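Wood as a material, handout 4
V. Prantl, evening course
updated 4/21/18

Carry over from last time: density is not hardness. Several of you wrote that they were the same on the sheet. They go together mostly but read the part on reaction wood again please.

Grain, figure, texture

Three words, people mix them up all the time, including in books.

Grain = direction of the fibers relative to the long axis of the piece. Straight, spiral, interlocked, wavy. Says nothing about color.

Figure = the pattern you see on a cut surface. Comes from growth rings, rays, knots, color streaks, and from how the saw went through.

Texture = size of the cells and how even they are. Oak coarse, pear fine.

So "nice grain" in a shop usually means nice figure. Fine in conversation, not fine in the written test.

Cuts

Flat sawn: saw runs tangent to the rings. Cathedral shapes, ovals, wide bands. Cheap, little waste. Cups when it dries.

Quarter sawn: rings meet the face at 60 to 90 degrees. Narrow straight lines, ray fleck in oak. Stays flatter. More waste, more turning of the log.

Rift: in between, 30 to 60. Plain lines on all four sides of a leg, good for tables.

End grain: rings seen straight on. Drinks glue and finish. Size it first.

Curved work cuts through many rings at once, so you get closed loops like contour lines on a map. Carve a hollow in flat sawn stock and the loops show up by themselves. Steeper curve, tighter loops.

Ring loops on the bowl of a spoon, ring ends on the tip of the handle; then a wooden lattice panel (both computer renderings)
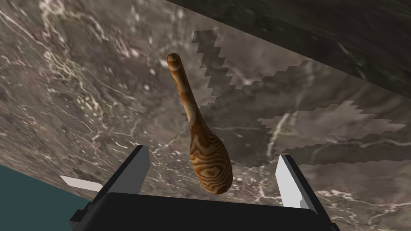
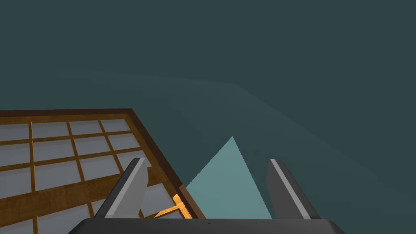

Shrinkage

Main thing to remember for the test. Wood moves different amounts in the three directions:

tangential (along the rings) most
radial (across the rings) about half of that
longitudinal (with the fibers) next to nothing

Nothing happens above fiber saturation point. Free water leaves the cell cavities first, size stays the same, weight drops. Below that the bound water leaves the cell walls and the piece starts to shrink. Fiber saturation is somewhere near 28 to 30 percent for most species, use 30 in your homework.

Moisture content formula, on the board last week but I wrote it too small:

MC = (wet weight minus dry weight) divided by dry weight, times 100

Divide by the DRY weight. That is how green wood can go over 100 percent. Three of the homeworks divided by wet.

Worked one: the Andavow sample board. Oven dry weight 662 g. It lost almost 70 g in the oven. 70 / 662 = 0.106, call it 10.6 percent. OK for indoor furniture in a heated house, a bit dry for a porch.

Signe Ketilsson's question from last time, does finish stop movement? No. Slows it down. Film finishes slow it more than oil. Coat both faces the same or the board cups, because one side takes up water faster then the other.

Joints and movement, short version

- solid panel in a frame: float it in the groove, no glue
- breadboard end: glue the middle only, slot the outer holes
- tabletop: buttons or figure 8 clips, never screwed tight across the width
- two boards crossing at right angles: keep the glue area small
- drawer bottoms: grain side to side, pinned at the back

If you are doing the Himard stool for the project, the seat is the only wide part. Legs are fine. Check ring direction before drilling, I will ask.

Reading for next time

Danzer handout, section 2 (skip the tables). The Stisevine sheet on drying defects, both sides. Know the difference between a check, a shake and a split, and where casehardening comes from.

Homework: find 2 pieces of wood at home, sketch the end grain, say which cut it is and which way it will cup. Sketch, no phone pictures. If it is veneer say how you can tell. 20 points, due at the start of class. Leave it in the tray by the door if I'm at the saw.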